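Sep 5, 2022

My grandfather never went anywhere without a felt hat, and I have finally become the kind of person who owns one too (only took me half a lifetime!). It started in July, when my friend Lilian and I went up to Totiscombe for what was supposed to be a weekend of walking, and it rained so hard that we spent most of it in a little secondhand shop on the main street, trying on everything with a brim.

I came home with two. Lilian says that's one too many, but she bought a teapot shaped like a hen, so I'm not taking advice from her just now.

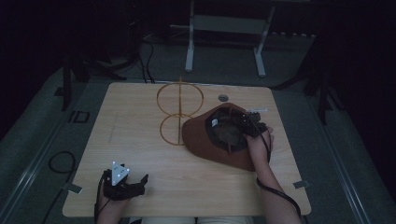 Should you rest a felt hat on its brim or on its crown?

On its crown, upside down, so the brim keeps its curve. My grandfather would have scolded anybody who did it the other way.

I've also been learning to brush mine, always with a soft brush and always in the same direction, and I find I look forward to it in the evening with the radio on. My mother called while I was at it last week and we ended up talking for ages about Grandpa's hats, and where they all went after the move. She thinks my uncle may still have the gray one in his attic, so I'm driving over there next weekend to look.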